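Druredell Tabletop Pack: Condiment Set
README and data card, issued with the Smadi two-arm cell

Maintainer: Laine Sproģis
Status: current release, November

1. Scope

This pack contains demonstrations of two robot arms handling small bottles and jars on a tabletop with a round red tray. It is supplied to customers who have bought or leased the Smadi cell and want a starting set for grasping and placing. It can also be licensed without the cell. In that case, read section 6 before training on it.

The release has 800 episodes. Of these, 34 are held out for evaluation and are listed in `splits/heldout.txt`. Please do not move episodes between splits if you intend to compare results with ours.

2. Workspace

The cell is a white square table inside a three-sided white enclosure. Both arms mount at the front edge, through rectangular cutouts in the front panel. Each gripper carries its own module on top, with a purple cable looping back along the arm to the base.

The tray and containers are not fixed to the table. Containers are ordinary grocery items with their original labels. We did not remove or cover printed text, and customers who need label-free objects should ask for the Feris plain set.

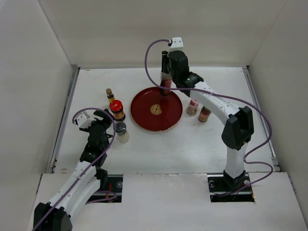 Right arm holding a red-labeled bottle over the tray edge. Left gripper open.

Start layouts vary. The tray stays near the middle of the table, and containers are distributed to its left and right. Layout files give the intended start position of each object. They are instructions to the operator and were not measured afterward, so treat them as approximate and use the recorded views if you need exact positions.

3. Tasks

Each episode has one task string. The main groups are:

- pick a named container and move it to the tray
- pick a container from the tray and set it down on the table
- reposition a container on the side it started on
- approach and hold, with no transfer

A task string names containers by lid color and type ("red-lid jar", "gold-cap bottle"). Brand names are never used. Where two containers could match the same string, a side is added ("left", "right"). A small number of early strings lack the side and have been flagged `ambiguous: true`.

Arms are teleoperated. One operator drives both, and in many episodes only one arm moves for long stretches while the other waits near its own cluster. We kept these stretches. If you train a single-arm policy, use the `active_arm` field to filter. 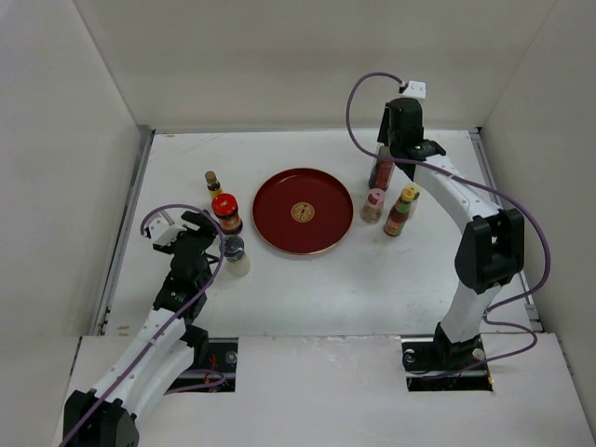

Druredell Data Notes, vol. 2, p. 15

The dark bottle with the red label is the hardest item in the set for the right arm. It is tall compared with the jars, and when it stands at the back of the right-hand cluster the gripper has to come down over it with the forearm arched high. Operators were told to take it from above in this position. Side grasps on the same bottle exist in the pack, mostly from layouts with more clearance, and are marked `approach: side`.

4. Views and files

Every episode includes a fixed view of the whole workspace and one view from each wrist. Views are stored as separate files with a shared time index. Joint states and gripper opening are in the same folder.

 episode_id/
 fixed.mp4
 wrist_left.mp4
 wrist_right.mp4
 state.parquet
 meta.json

Fields in `meta.json`:

 task text, one sentence
 layout_id matches a file in layouts/
 active_arm left, right, both
 approach top, side, mixed
 outcome success, partial, fail
 ambiguous true or false
 notes free text, often empty

`outcome` is assigned by a reviewer after playback. "Partial" means the object was moved but did not end up where the task string says. Knocked-over neighbors do not change the outcome by themselves — look in `notes` for those. We know some customers would prefer a separate field, and it is planned for the next release.

5. Wrist views

The wrist views are steep and close. The fingers take up a large part of the lower image, and a finger can hide the very thing it is touching. Labels often read better here than in the fixed view, including small print on caps and lids. 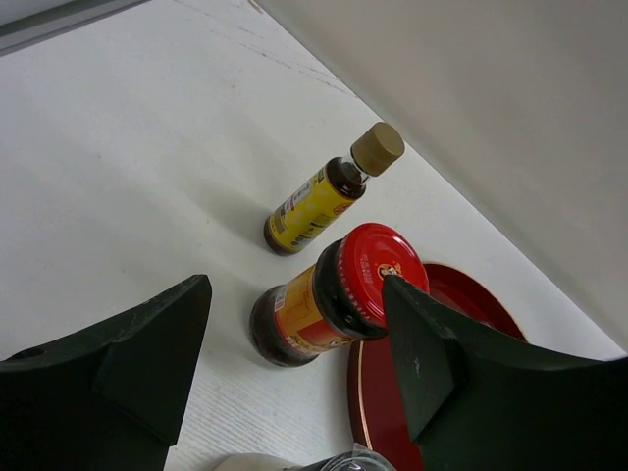
Photo: Smadi cell, wrist view / Druredell

Orientation is the other reason to use these views. A bottle or jar lying on its side is easy to identify close up, and the direction of its neck or lid can be estimated directly. Episodes containing a container on its side are listed in `splits/lying.txt`. There are 290 of them. They are spread over all outcomes, so the list should not be used as a failure filter.

Dark fingers against a dark red tray give poor contrast. Segmentation models we tried tended to merge the two at the tray rim. Masks are not included in this pack for that reason.

6. Known limits

- One table, one enclosure, one tray. Expect a drop in performance on patterned or dark surfaces.
- Walls and table are close in tone. Depth estimated from the fixed view is unreliable toward the back corners.
- Scuffs on the table are visible in many episodes. A model can learn to use them as landmarks. Cropping or light texture augmentation helped in our tests.
- The cables move with the arms and sometimes cross in front of an object in the fixed view.
- Contents of containers are not annotated, and no weights are given.
- No pouring, opening or closing of lids. Requests for these should go to the Derkis line, where the gripper is different.

7. Loading

 pip install druredell-pack
 druredell-pack verify ./condiment_set
 druredell-pack index ./condiment_set --split train

`verify` checks file hashes and time alignment across the three views. Run it once after download. It stops at the first bad episode unless `--continue` is given.

8. License

Training and internal evaluation are permitted for the licensed site. Redistribution of video is not. Weights trained on the pack may be shipped in a product. Labels and trade dress on the containers belong to their owners, and the license does not extend to them.

Errors in the annotations can be reported by episode ID. Attach the time index if the problem is shorter than the episode.

Related packs
Feris Plain Set: unlabeled containers, same table
Smadi Cell: mounting and cable guide
Derkis Lid Tasks: opening and closing, preview
Druredell Loader: change log

Contact: Laine Sproģis, data desk | © Druredell | Back to top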